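Notes on Keeping a Household Pantry Record

It has been the practice of this blog to report once each season on the management of the household's food stores. The present entry concerns the written record, which was started when we moved from Ernska to Mevdale and has been kept without a break ever since. Several readers have written to ask how it is arranged, and the earlier entries on the subject are out of date.

The record is kept in a ruled ledger of 300 pages. A second ledger was opened in September, the first having been filled. Each line gives the name of the item, the shelf on which it stands, the month of purchase and the month by which it should be used. Prices were entered during the first year and then dropped. They took up a full column and were consulted only when the yearly budget was drawn up, for which the store receipts serve just as well.

At the close of the first ledger the entries were counted. They came to 2,396, of which 577 were for dry goods: flour, rice, oats, lentils, beans and sugar. The remainder was made up of canned goods, oils, preserves and items for the freezer. Spices are listed on a separate sheet inside the pantry door and were left out of the count.

The pantry is divided into three areas. The upper shelves hold goods bought in quantity and seldom opened. The middle shelves hold whatever is in current use. The floor is reserved for potatoes, onions and the heavier jars. When a package is opened it moves from the upper shelf to the middle one, and a small check is made beside its line in the ledger. When it is finished, the line is crossed out in pencil. Ink was used at first and made the older pages hard to read.
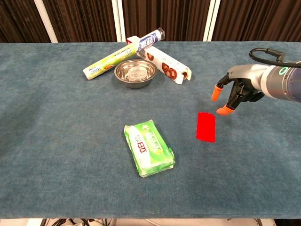 Dry goods purchased at the Coman market are sold by weight in paper bags, and these require more attention than packaged goods. The bags carry no date. It is therefore necessary to write one on the bag before it is put away, preferably on the same evening. Flour left undated in the first winter was later found to be stale, and two bags of it had to be discarded. Rice has given no such trouble.

Preserves are treated somewhat differently. Plums and sour cherries come from relatives in Varkinano, usually in a single delivery, and the jars are entered as one line with the number noted in the margin. The number is reduced as jars are opened or given away. Jars given away are marked with a G, a custom inherited from an older notebook and retained for the sake of consistency.

The shelves are checked against the ledger on the first Wednesday of each month. The check takes less than an hour if the crossings-out have been kept current, and a good deal longer if they have not. Errors are most common in the freezer section, where labels come loose and one soup looks much like another. A new kind of label is on trial there, and its performance will be reported in the next seasonal entry, together with the revised list of shelf positions.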